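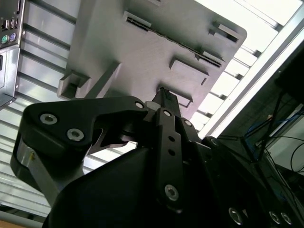 You stop thinking about your hands after the first day, Hanyu Han told me, and then on the third day you start thinking about them again and everything goes wrong. It's like hearing your own voice on a recording. You pick up a plastic part and suddenly you have no idea how you pick up plastic parts.

Posted Jul 31, 2022
By the Kultmont Review features desk

Han has been at it since May. Teaching robots by hand, which in practice means sitting on a stool with a controller in each fist, steering an arm through a job until it's done, then doing it again. And again. The job this month is computer parts. Gray plastic panels, old tower cases, cables. Pick it up, turn it, set it down where it belongs.

The company is Plirkano, up a flight of stairs over a tile showroom. Small place. Loud air conditioning. They take in retired office machines and want an arm that can help sort them, and so far they have an arm that can help sort them when Han is driving.

That's the point, for now. The driving gets recorded – every joint, every squeeze of the gripper, plus video from a little camera up at the wrist – and the recordings go into training. Do enough of them and the arm is supposed to get the idea.

How many is enough? There were 696 good runs on the panel task when I visited. The whiteboard said so. Next to it was the word MORE, underlined, in a differnt color.

I got to try. Two minutes of instruction, then the controllers. The right one moves the arm, the trigger closes the fingers. Simple. I drove straight down into the table and a soft chime told me the arm had stopped itself. Up again. Over. The thing lags a hair behind your hand, so you push, and then it catches up and you've pushed too far. I got the fingertip to the edge of a panel on my fourth go. Didn't get it any farther than the edge.

"Slower," Han said. "No. Slower than that."

What makes a panel hard is the shape. One side flat, easy. The other side all slots and tabs and raised bits, every one of them a place for a finger to snag or slip. A person feels the snag and shifts without thinking. At the controllers you feel nothing at all. You've got the wrist view on one monitor and your own eyes, and in the wrist view the gripper itself takes up an awful lot of the picture. You learn to look around it, Han says. Took a week or so.

Before this setup they did it the other way, hands on the arm. Grab it near the wrist, push it through the motion, let it remember. Kinesthetic teaching is the textbook name. Everybody here calls it walking the dog. It works fine for big slow moves and Han still likes it for those – you feel the weight, you feel when a joint is about to run out of room. But your own arms end up in the video. And your shoulders hurt. An afternoon of it and Han was icing an elbow at home.

So, remote control. The controller software is called Hladun and the people who use it are not in love with it. It forgets its settings. It has a habit of swapping left and right if you start it up before the headset is awake. Somebody taped a note to the monitor that just says CHECK LEFT.

The runs that fail get kept too, some of them. This surprised me. If Han fumbles a panel and recovers, that's gold, apparently. The arm needs to see what fixing a mistake looks like or it'll make one and just keep going, closing its fingers on air, very calm about it. If Han fumbles and gives up, the run goes in the bin.

There's an argument going on about style. A second operator works evenings and has a totally different way with the panels. Han comes in low and tips them up by the edge. The evening person goes over the top and pinches a tab. Both fine. Mix them together though and the arm sort of hesitates between the two, hovers, goes for the middle and gets neither. They tried training on 75 runs from Han and 75 from evenings and got what Han calls a very polite robot. It would approach the panel and then, more or less, wait.

They've since agreed on the low approach. Evenings was not thrilled.

I asked to see the arm do it alone. The first attempt, it reached down, got under the edge, lifted, lost it. Panel on the table with a clack. The second time it lifted, turned, put the thing down crooked. Han made a small noise, somewhere between proud and annoyed. Third try it went for a cable instead.

Cables are next. Everyone is dreading cables. A panel at least stays the same shape from one minute to the next. The plan is to start with one cable, on its own, laid out straight, and work up to the kind of tangle you find behind any desk. A shop across town, Orklow, has been working on cables for more than 2 years and Han has heard they're still on the straight ones. Just a rumor. They didn't return my calls.

Is it a good job? Han thought about that for a while. It's quiet. You get better at it, and you can tell. The pay is okay. There's the odd fact that if it goes well the arm won't need you for this, but then there's always the next part, and the one after, and a storage room full of dead computers that nobody has even opened yet.

Also it follows you home. Han was unloading the dishwasher last week, took out a plate and caught it happening: low approach, tip by the edge, pause, lift. Slow as anything. Stood there holding the plate.

By the time I left it was close to six and the evening operator was on the stairs coming up. Han was resetting the table for one last run, panel back to it's starting spot, a nudge to the left, another nudge. Checked the monitor. Checked left. Picked up the controllers.

Related
The repair bench that outlived three owners
Where do office computers go? We followed a pallet
Night shift at the sorting line
Learning to weld at fifty

Get the Kultmont Review in your inbox every other week. Enter your email to sign up. You can unsubscribe at any time.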